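뜨개 일기, 요크에서 또 막힘

2023/02/23

점심시간에 급하게 씀. 오타 있어도 그냥 넘어가 주세요.

Trondgate 스웨터 드디어 몸판 들어갔다. 드디어. Carola Baumgart 도안은 처음인데 설명이 짧다. 너무 짧다. 단수표 하나 주고 "여기까지 반복" 끝. 익숙한 사람들은 이게 편하다는데 나는 표 옆에 연필로 한 줄씩 풀어서 적어야 겨우 따라감. 그래서 프린트가 지금 너덜너덜하고 커피 자국도 있고 그렇다.

지금까지 푼 횟수 세 번. 첫 번째는 게이지. 스와치 떴고, 세탁도 했고, 말려서 쟀고, 다 했는데 평면으로 떠놓고 원통으로 뜨면 당연히 다르지... 나는 겉뜨기가 안뜨기보다 훨씬 쫀쫀하다. 알면서 왜 그랬을까. 바늘을 반 호수 올리니까 바로 맞았다. 목둘레에서 알아차려서 그나마 몇 단 안 됐다.

두 번째는 요크 늘림. 마커 하나를 빼먹고 지나갔는데 그걸 한참 뒤에 알았음. 왼쪽 어깨만 코가 모자라. 처음엔 그냥 중간에 슬쩍 늘려볼까 했다. 어차피 머리카락이 덮잖아. 근데 밤에 누워서 생각하니까 계속 신경 쓰여서 다음날 아침에 풀었다. 푸는 건 왜 그렇게 빠른지. 주르륵.

세 번째는 경사뜨기. 이건 좀 길게 적어야겠다. 검색해서 오시는 분들도 있을 것 같아서.

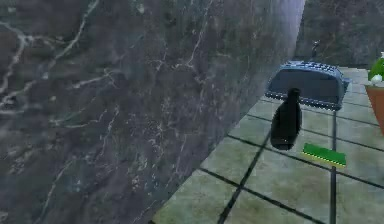

짙은 회색 대리석 벽. 흰 줄무늬가 마음에 듦.

경사뜨기 방법이 워낙 여러 가지라 도안에서 지정 안 해주면 뭘로 해야 할지 매번 고민이다. 랩앤턴으로 시작했는데 정리할 때 감은 실 들어올리는 쪽이 자꾸 겉면에 보였다. 특히 뒷목. 뒷목은 다 보이는데! 그래서 풀고 독일식으로 바꿨다. 실을 앞에 두고, 걸러뜨고, 실을 바늘 위로 넘겨서 뒤로 확 당기기. 그러면 다리가 두 개로 보이는 코가 생기고 나중에 그 두 가닥을 한꺼번에 뜨면 된다. 당길 때 겁내지 말 것. 살살 당기면 구멍 난다. 내가 그랬음.

단수 계산도 조금 달라진다. 랩앤턴은 감는 코 바로 앞에서 멈추고 돌리는데 독일식은 돌린 다음에 그 코를 쓰니까 한 코 위치가 밀린다. 도안에 적힌 숫자 그대로 가면 좌우가 어긋나 보일 수 있으니까 한 코 더 가서 돌렸다. 이게 맞는 방법인지는 모르겠는데 내 눈에는 괜찮다. 아시는 분 댓글 좀.

바늘은 Simard 줄바늘. 케이블이 뻣뻣하다는 후기가 많아서 걱정했는데 뜨거운 물에 한번 담갔다 펴니까 쓸만하다. 이음새에 코가 걸리는 건 좀 짜증. 빨리 뜨다가 한 번씩 턱 걸린다. 그리고 코 넘길 때 나는 딸깍 소리, 가족들이 싫어한다. 드라마 볼때 특히. 그래서 요즘은 대나무 바늘로 바꿀까 생각중인데 이미 몸판이라 중간에 바꾸면 손땀이 달라질 것 같고. 이번 건 끝까지 이걸로 간다.

실은 Kasell에서 산 Hallix. 총 1,382미터 샀다. 도안 권장량보다 한 타래 많이. 예전에 소매 한쪽 남기고 실이 떨어져서 같은 로트 찾느라 고생한 뒤로는 무조건 한 타래 더 산다. 남으면 모자 뜨면 되고. 모자도 안 뜨면 그냥 바구니에 있는거고. 바구니가 꽉 찼다는 얘기는 다음에.
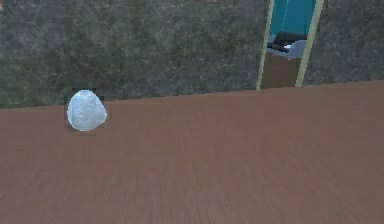

색 얘기를 안 했네. 배색 스웨터가 아니라 단색인데도 고르는 데 제일 오래 걸렸다. 장바구니에 담아놓고 19일 넘게 끌었음. 처음엔 무난하게 남색으로 가려다가 옷장에 이미 남색이 너무 많고, 초록은 얼굴이 죽고, 크림색은 내가 김치찌개를 너무 좋아해서 안 된다. 결국 붉은 갈색. 위 사진의 나무 바닥이랑 진짜 비슷한데, 벽돌색에 가깝지만 회색기랑 분홍기가 살짝 도는 그런 느낌이다. 그 뒤의 얼룩덜룩한 회색 벽처럼 좀 탁한 회색 바지랑 입으면 괜찮을 것 같다. 화면으로 고른 거라 불안했는데 받아보니 생각보다 덜 빨갛다. 형광등 밑에서는 더 칙칙하고 낮에 창가에서 보면 예쁨.

손염색이라 타래마다 톤이 조금씩 다르다. 그래서 두 볼을 번갈아 뜨는 중. 두 단씩. 귀찮다. 정말 귀찮다. 실이 꼬여서 몇 단마다 한 번씩 멈추고 풀어줘야 되고 시작점에 세로로 줄이 살짝 생긴다. 겨드랑이 쪽으로 시작점을 옮겨놔서 입으면 안 보일거라고 믿는 중. 번갈아 안 뜨고 그냥 쭉 뜬 분들 사진 보면 타래 바뀌는 데가 가로로 딱 티가 나더라. 그게 더 싫어서 참는다.

몸판은 무늬 없이 계속 겉뜨기라 할 말이 별로 없다. 영상 틀어놓고 뜨기 좋음. 길이는 도안보다 짧게 할까 고민. 나는 키가 작아서 도안대로 하면 엉덩이를 덮는다. 골반에 걸치는 정도가 예쁜데 빨고 나면 늘어날 수도 있고. 스와치가 세로로 좀 늘었으니까 그만큼 덜 뜨면 되겠지 뭐. 일단 안전실에 옮겨서 한번 입어보고 결정하기로.

고무단은 1코 고무뜨기, 마무리는 돗바늘로. 이것도 매번 영상 다시 본다. 몇 년째 못 외움. 실을 세 배 길이로 남기라는데 항상 모자라서 중간에 잇게 되니까 이번엔 넉넉히 남길거다.

소매는 매직루프로 할지 짧은 줄바늘로 할지 아직 못 정함. 짧은 줄바늘은 손목이 아프다. 매직루프는 케이블 빼는 게 귀찮고. 두 짝 한꺼번에 뜨는 건 예전에 해보고 실이 엉켜서 울 뻔했으니 패스.

목표는 꽃샘추위 전에 완성이었는데 이 속도면 글쎄. 작년 8월에 시작한 양말도 아직 한 짝인데. 그건 발뒤꿈치에서 멈췄다. 양말 도안 프린트를 어디다 뒀는지 모르겠어서.

아 점심시간 끝났다. 소매 시작하면 또 쓸게요. 경사뜨기 좌우 맞추는 법 아시는 분 꼭 댓글 부탁드려요.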